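Sort it before you fix it

Wrote most of this on my lunch break so forgive the shape of it.

Every spring somebody on the repair boards posts a picture of a clean bench. Pegboard, outlines drawn around the pliers, a lamp. Replies pile up - goals, beautiful, what brand is the drawer unit. And I sit there thinking, where are the parts. Not the tools. The parts. The half-known, half-good, came-out-of-something parts that are the actual bulk of what a small shop owns.

My argument is short. We spend far too much on storing tools and almost no thought on sorting parts, and sorting is the job. The fixing is what you get to do afterward if the sorting went well.

I came to this the slow way. Two years at Pistik, which did control panels for bakeries and car washes, mostly swapping out things that had been hit too hard by people in a hurry. Buttons, gears out of conveyor feeds, selector switches, the little locking rings that hold a switch to the panel. When a panel came back, everything went into a bin. One bin. Gray, deep, the kind you could lose a sandwich in. I did an inventory of it one slow April because I was mad about something else, and it came to 1,191 pieces. It took 19 hours. I remember the number because I put it on my timesheet and had a conversation about it.

Most of it was fine! That's what got me. Good contact blocks, good caps, rings with clean threads. We'd been ordering new ones the whole time, out of the Jevonent catalog, at Jevonent prices, while the same parts sat under a foot of dead relays.

Deep bins are where parts go to be bought again. I'd ban them. I mean it, I'd have them out of the shop by Tuesday. Everything in a deep bin is hidden by something else in the deep bin, and a person with a machine down and a customer on the phone isn't going to dig. They'll dig for a minute, cut a finger, and open the catalog. I did it myself, plenty.

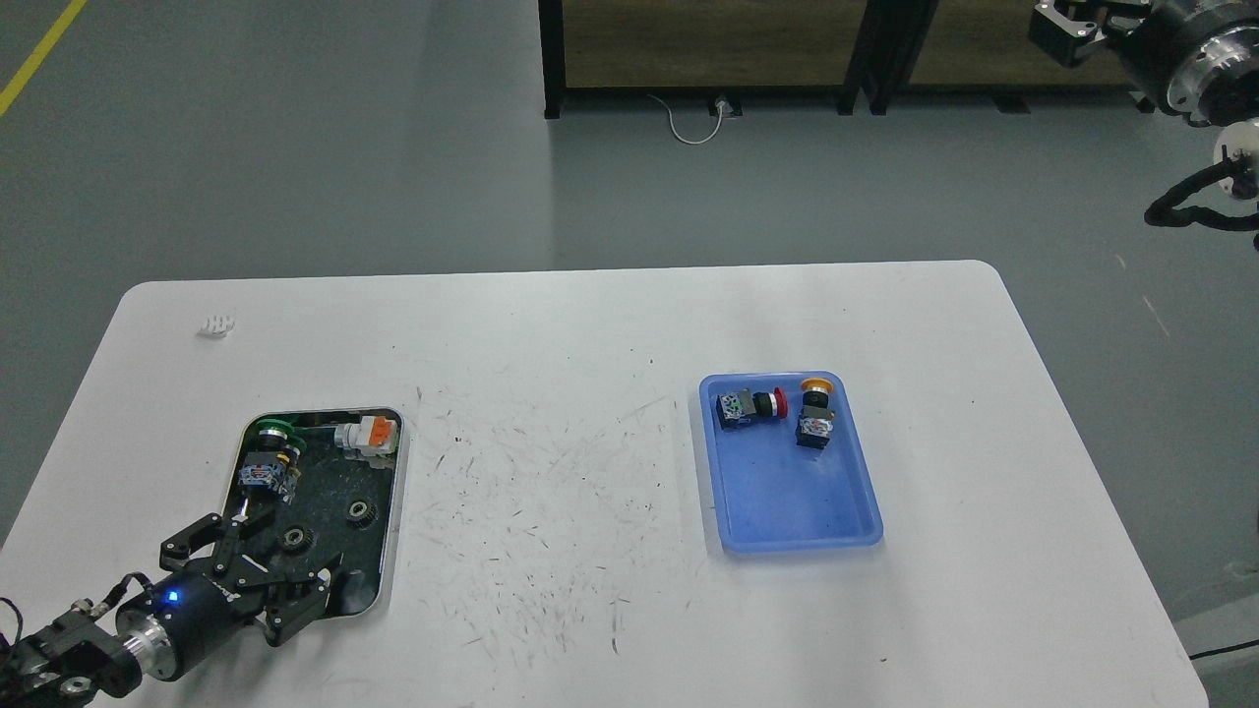 Shallow trays, then. That's the whole of my equipment advice and you can get them anywhere. A part in a shallow tray is a part you can see, and seeing it is most of finding it. I like two on a table, and I like them to be different colors or different materials so your hands learn which is which before your head does. A dark metal one with a couple of gears and a push-button lying in it, a blue plastic one with emergency stops in it, and there's no argument over which is which, even at the end of a shift. Leave table between them. People shove the trays together to save room and then everything drifts, a ring hops the rim, and by three o'clock you've got one big tray with a wall in it.

The table matters more than the trays in some ways. White if you can stand it. Yes it shows every scuff and it'll look terrible in a month, and I've had bosses who minded that. Let it look terrible. A scratched top is a top that gets used, and small pale parts are the only thing you'll lose on it, and you learn to run your palm over the far corners before you go home. Dark benches hide dark screws, and there are an awful lot of dark screws.

Now the objections, becuase I've heard them all.

First one is always time. Sorting is unpaid. Nobody's invoice says "looked at a gear." True, and it should. When I moved over to Yin, the shop not the person, they put sorting on the job sheet as its own line, right under teardown. Customers didn't complain. One asked what it was, got told, said fine. A line on a job sheet changes how the work feels to the one doing it. You stop rushing through it to reach the real work.

Second one, software. Somebody always has an app. Tromus is the one I got pushed on me, bar code on every bag, a little beep, a map of the shelf. I don't hate it. For a place with a stockroom and a person in the stockroom, good, go ahead. For a bench with 56 kinds of used part that arrive dirty and unlabeled it's a way of typing the word "misc" over and over. You have to know what the thing is before you can bar code it. Somebody still has to pick it up, turn it over, find the rating on the side, thumb the button, and decide. The app starts after that. The hard part's done by then.

Third, and this one I do respect a little: some people think in piles. They have the deep bin in their heads. Ask for a green ring and the arm goes in to the elbow and comes out with a green ring. I worked next to a man like that and he was faster than me every day of the week. Then he retired and we had a bin.

So a shop runs on memory or it runs on trays, and memory takes vacations.

One more thing and then I have to get back. Don't sort by what the part is worth. Everyone does this at first, good stuff here and junk there, and the junk tray becomes the deep bin again with lower walls. Sort by what you'd be holding when you need it. Emergency stops together, whatever the cap color, as you'll be standing in front of a panel with a hole in it and want to try a few. Gears by bore, not by teeth - I'll fight about this, I know most people do teeth. Pegs and pins and clips get a cup, and the cup gets dumped out onto the table once a week and looked at, no exceptions, even if the phone's going.

And stop posting the pegboards. Post the trays. Post them mid afternoon with stuff in the wrong place. I'd learn more from one of those than from all the outlines of pliers put togther.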